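Keegan Sandhu
@keegansandhu
Wed 28 November

Thread on the Plover cell at Bredcombe, as promised to the people who asked after the open evening. I do process engineering on the kitting side. Views are mine, the firm has its own page.

Background. We kit furniture hardware and the short parts that go with it: pegs, sleeves, spacers, felted feet. Parts arrive in bulk, leave in trays, and the trays go to the assembly line. The picking has been done by hand since the building opened.

Plover is a single arm with a two-finger parallel gripper. Trukel supplied the cell and did the guarding. Lévesque wrote the simulation we train and test in. The tray fixtures are ours and so are most of the problems.

The job it has been given is dull to describe. Take a cylindrical part, hold it near one end, move it to the tray, set it down the right way round. A new starter has it in a morning. The arm took most of the year.

Main difficulty is the grip. A round part between two flat plates touches each plate along a line. If the plates are out of square with the part, it touches at a point and swivels. Hands correct for this without the owner noticing. The controller has to be told.

Second difficulty is depth. Go in too shallow and the part tips forward under its own weight. Go in too deep and the end hits the gripper body. A light seat against the body turned out to be quite useful as a reference, so we now allow it and limit the force.

We ran the last version in simulation before it was allowed near the line. 717 attempts, 711 good. The remaining ones were all swivel. None were drops, which was the thing the safety review had asked about.

Please don't quote that figure as a line rate. Simulated friction is a number somebody typed in. The real parts have dust on them and the dust changes with the weather.

Now what changed for the people, which is what most of you asked.

Before: pickers on the bench, one tray each, rotating every 2 hours. After: one person minding the cell, one on the bench for the parts it won't take, and the rest moved to inspection and returns. No redundancies so far. I can't speak for next year and I would distrust an engineer who did.

The minding job is harder to design than the cell was. For long stretches there is little to do, then a jam, and the jam wants a clear head straight away. We had the first rota wrong. Whole shifts on the cell left people flat by the afternoon and slow to respond. They swap at each break now.

Wrists are better. The physio who comes in had been seeing the same complaint from the bench for years and it has dropped off. That is the benefit I would put first if asked, ahead of output.

What has been lost: pickers used to catch bad parts by feel. A sleeve with a soft end got thrown in the scrap bin with no paperwork, and no defect was ever logged. The arm put those sleeves in the tray. Assembly noticed within the week. We've added a check after the cell, staffed by two of the former pickers, and their scrap notes are the best data I've got on that supplier.

Pay was a sore point and I'm not going to dodge it. Minding the cell was first graded the same as the bench. The people doing it were clearing faults, reading logs and re-teaching tray positions, so that grade was wrong. It has been looked at again and moved up. It should have been done before the cell was switched on.

On training. We sit people down at the simulator before they touch the pendant. You can drive the fingers into the woodwork as often as you like and the only cost is pressing reset. The ones who were most wary of the cell got the most out of it, as far as I can tell from the fault log.

One practical tip for anyone building the same thing: make the test part a colour that does not appear anywhere else in the model. Ours is green, against brown timber. When a grip slips you see it at once, with no need to open the contact plot.

A second tip: vary what is behind the part. Plain flat surfaces flatter the vision. Panels, bevels and grooves give it false edges to chase, and you want it to chase them in software first.

Things it still can't do. Tangled parts. Anything in a bag. Felted feet, which stick to each other and to everything else. Those stay on the bench for now and I haven't seen a quote that would change that.

A few of you asked whether the pickers were consulted. Late, is the answer. The tray layout was redrawn after one of them pointed out that the far row was being filled first – awkward for whoever lifts the tray out. That cost a fixture. Asked earlier, it would have cost a sketch.

Next step is the second tray size and a wider set of part diameters. The finger plates may need a shallow V. Trukel say yes, I say test it flat first. Will post when there is something to report.

Replies are open. If you run a similar cell and have solved the minding rota, I would like to hear how long your turns are and who decides.
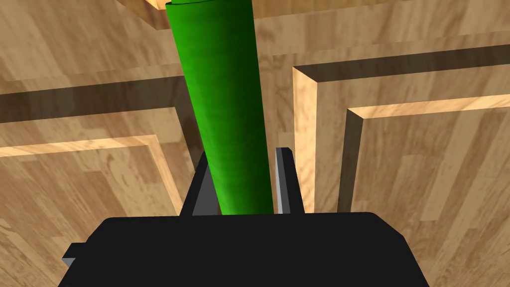
Bredcombe Works Bulletin, No. 293

Plover's gripper in the simulator, green cylinder held between the two fingers, lower end against the gripper body. Wood-grain panels and grooves behind.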